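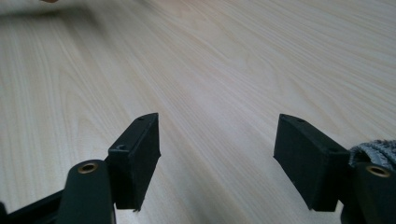 Questions fréquentes des participants
Projet Sivia — collecte de démonstrations à domicile et en atelier
Page mise à jour le 25 janvier 2020

Bonjour et bienvenue ! Vous venez de recevoir votre mallette, ou vous hésitez encore à vous inscrire, et dans les deux cas vous avez sûrement quelques questions. Nous avons rassemblé celles qui reviennent le plus dans notre boîte aux lettres depuis le mois de décembre. Prenez votre temps, tout ne se lit pas d'une traite.

À quoi servent mes enregistrements ?
Ils servent à entraîner Cilleck, notre système d'apprentissage, qui apprend à saisir et à déplacer des objets du quotidien en partant de gestes faits par des personnes. Vous tenez la pince à la main, vous faites le geste comme vous le feriez chez vous, et la caméra embarquée garde la trace de ce que voit l'outil. Nous disposons à ce jour de 496 démonstrations validées pour les tâches sur table, et nous en voudrions bien davantage, surtout dans de vraies cuisines et de vrais salons.

Faut-il savoir programmer, ou connaître la robotique ?
Pas du tout ! Si vous savez ranger une tasse ou plier une serviette, vous savez déjà l'essentiel. Il faut un petit moment pour s'habituer au poids de la pince et à la course des doigts — comptez trois essais pour rien avant de commencer à enregistrer, c'est ce que nous conseillons à tout le monde.

Comment commencer un enregistrement ?
Ouvrez les doigts en grand, approchez-les du plateau sans appuyer, puis lancez l'enregistrement et restez immobile le temps d'une respiration. Les deux patins noirs doivent être visibles dans la moitié basse de l'image, un de chaque côté, avec la table bien dégagée entre les deux. Ensuite seulement, partez chercher l'objet. Ce départ toujours semblable nous aide énormément au moment de découper les séquences.

Mon objet n'apparaît presque pas au départ, est-ce gênant ?
Non, et nous aimons même assez cela. Il arrive très souvent qu'on n'aperçoive qu'un petit bout de quelque chose tout en haut de l'image, un peu flou, ou rien du tout. Le système doit aussi apprendre à s'approcher, et si toutes les démonstrations commençaient avec l'objet bien centré, il serait fort démuni le jour où il ne l'est pas. Variez donc les positions de départ, un peu à gauche, un peu plus loin, comme cela vient.

Ma table est en bois clair et la lumière n'est pas la même partout. Dois-je mettre une nappe ?
Gardez votre table telle qu'elle est. Un plateau clair où le veinage se voit bien, avec un côté plus gris et un autre presque blanchi par la lumière, nous convient très bien. Les ombres légères sous les patins ne posent pas de souci non plus. Évitez simplement le plein soleil qui efface tout, ou la pièce si sombre que l'on ne distingue plus les patins.

Puis-je toucher la table avec les doigts de la pince ?
Un effleurement, oui, cela fait partie du geste quand l'objet est plat. En revanche, ne raclez pas le plateau, autant pour votre mobilier que pour le bord inférieur des patins. Si celui-ci s'abîme nettement, écrivez-nous et nous vous enverrons une paire neuve par la poste.

J'ai raté ma prise. J'efface ?
Surtout pas ! Terminez le geste si vous le pouvez, puis cochez « essai manqué » dans l'application Studwood. Nous gardons ces séquences à part et elles nous sont précieuses. N'effacez que si quelqu'un est entré dans le champ ou si un papier personnel traînait sur la table.

Combien de démonstrations attendez-vous de moi ?
Une mallette est prêtée pour 100 démonstrations, que vous étalez comme bon vous semble. Certains les font en deux après-midi, d'autres en quelques minutes chaque soir, après le repas. Si vous vous arrêtez avant, renvoyez-nous quand même ce que vous avez.

Qui regarde les images ?
L'équipe d'annotation, installée à l'atelier Fu, dans la salle 235. Chaque séquence est visionnée une fois en entier avant de rejoindre le jeu d'entraînement. Vous pouvez demander le retrait des vôtres en nous indiquant le numéro inscrit sous le couvercle de la mallette.

Comment renvoyer le matériel ?
Refermez les doigts, recouchez la pince dans sa mousse, glissez le câble dans la pochette et collez l'étiquette de retour fournie. Un petit mot sur ce qui vous a paru pénible ou agréable est toujours bienvenu, nous les lisons tous.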